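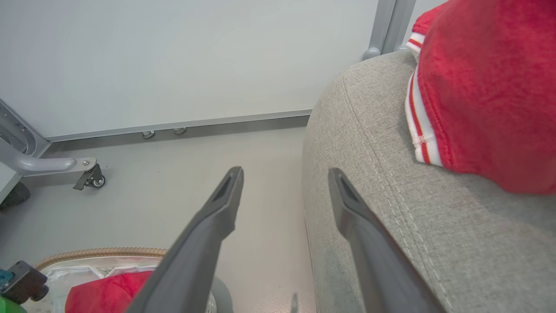

4.2 What people did with the clothes they weren't ready to wash

I went into this part of the study thinking I'd be writing about washing machines. I had a whole interview guide full of questions on temperatures and spin speeds, and Rasha Khasawneh, who shared the Clatbridge interviews with me, had added a very good page on tumble dryers. We used hardly any of it. Within ten minutes of sitting down in the first house, our host had moved a jumper off the chair so I could sit on it, and then we talked about the jumper (for most of an hour!).

So this section is about the in-between clothes: worn once or twice, too clean for the wash and not quite clean enough to go back in the drawer. Most of our households had no word for them. One family said "the maybes", which I liked so much that I've used it ever since, including in the coding sheet, where Hashini Pathirana kindly let it stand.

We asked each of the 58 households to keep a diary for a fortnight in April, writing down any item that was taken off and not washed straight away, where it went, and what happened to it next. That gave us 237 usable entries. A fair few more were too vague to use ("usual stuff, usual place"), and I left those out with some regret, as they do tell you something about how ordinary all this feels to the people doing it.

Chairs came up again and again, then banisters, door hooks and the end of the bed. Sofas were a special case. A jumper on a bedroom chair could stay there for days with no comment, but the living room is shared, and a jumper left there was fair game for anyone who wanted to tidy up. It might be folded, or shoved in the wash by somebody who'd no idea it had another wear in it. Trevor Gill has pointed out to me that this fits rather well with his own work on shared kitchens, where a mug left on the side gets washed by whoever is crossest about it.

Fleece is a lovely example of a fabric that people argued over. It doesn't crease much, so you can leave it in a heap and put it back on without looking as if you've slept in it. Several people told us they'd go a week or longer between washes with a fleece, when they'd never dream of doing that with a cotton shirt. Their partners didn't always agree.
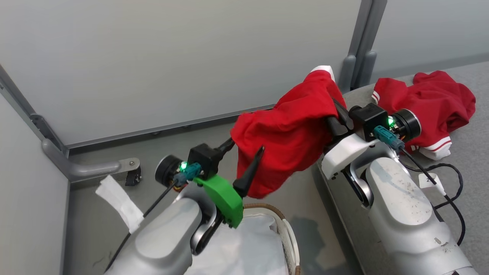 Figure 2. A red garment being handled. Photo: Rezaul Saha.

The test most people used was the sniff. I know that sounds flippant, but it was done with real care, usually at the armpit and then again at the collar, and we heard quite firm rules about it. One man in Olau said he'd only trust his nose in the morning. A woman two streets away wouldn't trust hers at all and asked her daughter. Stains mattered less than I'd expected, unless they were on the front.

I should own up to a weak spot here. Diaries make people tidy. Sunil Patwary did the follow-up visits, and he heard from more than one household that the chair had been cleared "for the study", so I suspect our counts are on the low side, and Saturday entries look especially thin. We tried to make up for it by asking about the week before the diary began, though of course memory for where you put your cardigan isn't brilliant.

Even so, I think the maybes deserve a proper place in how we think about laundry at home. Most of the surveys I read beforehand start counting when the machine door shuts. By then a good deal of sorting, sniffing and grumbling has already gone on, and in section 4.3 I look at who in the household ends up doing it.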